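Speaker notes - Good practice for marker-based pick and place cells
Version of 16/02/2023
Slot: 25 minutes plus questions. Slides numbered as in the shared deck.

Slide 1 - Title
Leave up while people sit down. Say the name of the talk once. State the scope: small tabletop cells, one arm, printed square markers on parts and on the work surface. No mobile robots, no bin picking.

Slide 2 - Why a written practice
Three sites (Cutaseo, Deleck, Nimeck) were running what looked like the same task and reporting results that could not be compared. Same parts, same marker family, same nominal tolerance. Differences were in how the cell was set up each morning and in what each site called a success. The practice is 11 clauses on two pages. Going through the ones that caused argument, skipping the rest.

Slide 3 - Terms
Reference sheet: the printed sheet on the work surface that defines the placing frame.
Part marker: any marker fixed to a part.
Trial: starts when the arm leaves home, ends when it returns home or is stopped. A trial that is stopped by hand is still a trial and goes in the record.
Pause here. The last sentence is the one people get wrong.

Slide 4 - Clause 1, the reference sheet
Print at 100 percent scale. Turn off "fit to page." Measure one marker edge with calipers on every new print, and write the value on the back of the sheet. Sheets are replaced, never trimmed or patched. If a sheet has moved, re-register before the next trial. Do not nudge it back by eye.
Matte paper only. Laminated sheets were tried in July and gave bad detections under overhead lights.
Four markers in a grid is the default layout. One marker is enough to get a pose in theory. In practice the part or the gripper covers something during placing, and the practice asks for the frame to be fixed before the approach begins and held until release. Late updates from a half-covered marker are to be discarded.

Slide 5 - Clause 3, part markers
At least two faces marked on each part. Faces must be adjacent, so that a part turned about its long axis still shows one of them. Record which marker ID is on which face. Cutaseo had a batch with two IDs swapped and lost most of a day finding it.
Marker position along the face does not have to be the same on all parts, but it has to be in the part file. An offset typed in by hand at the console does not count as a part file.

Slide 6 - Clause 4, holders
A holder limits where a part can be. It does not fix the angle. Treat the pose of every part in a holder as unknown until it is measured. This includes parts that look upright to the operator.
The clause gives a limit of 7 degrees of lean at pick. Above that, the trial is logged as "not attempted" and the part is reseated. Expect a question on whether this flatters the success rate. Answer: yes, slightly, which is why the not-attempted count is reported on the same line.

Slide 7 - Clause 6, the approach
Photo slide. Let it sit for a few seconds before talking.
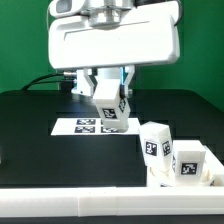
Why so strict on reporting, then, if every site follows the same sheet and holder rules? Fülöp raised this in the comment round: the clause on approach tells the operator what to check but says nothing on how long the part may hang over the sheet, and two sites can both comply while one of them waits four times as long for a stable reading. Fülöp would also drop the tilt check at the hover point and measure only after release, on the grounds that the final pose is the only thing a customer cares about.

Reply to give:
The first point is accepted. The next version will carry a maximum hover time. Do not offer a figure today, the sites have not agreed on one.
The second point is not accepted. Point to the block in the gripper. It is held at a slight tilt, lower end just above the paper, and its lower end already hides most of one marker on the sheet. A record of the grasp angle at this point lets the site separate a grasp error from a release error. With only the final pose on file, the two look the same.

Then the checks in clause 6, in order:
Placing frame fixed and time-stamped before the part enters the space over the sheet.
Grasp angle read from the part markers at hover. Log it, even when it is inside the limit.
Cables clear of the sheet and the holder through the full path, checked at low speed after any change to the mount.
Speed reduced for the last part of the descent. Value in the annex.

Slide 8 - Clause 8, background and lighting
Plain backdrop in one color, dark top surface. Green is allowed, so is gray. Glossy white housings and parts reflect a lot of light, so set exposure on the markers and accept some clipping on the plastic. Lock exposure afterward. Auto exposure drifts as the arm comes into view.

Slide 9 - Clause 9, the record
The pilot at Deleck ran 399 trials under the draft. Use it only to show the form of the table. The numbers have not been checked against the raw logs and should not be quoted.
Each row: trial number, part ID, sheet ID, grasp angle, final offset, outcome, operator initials. Blank cells are not permitted. "Not measured" is a valid entry.

Slide 10 - Open items
Hover time (see slide 7).
Whether worn gripper fingers need a replacement interval or only an inspection. Nimeck wants an interval.
Marker damage: draft text says "legible," which cannot be tested.

If short on time, cut slide 8 and go straight from 7 to 9. Annex values are on the handout. Comments on the draft go to the shared folder, one comment per file, clause number in the file name.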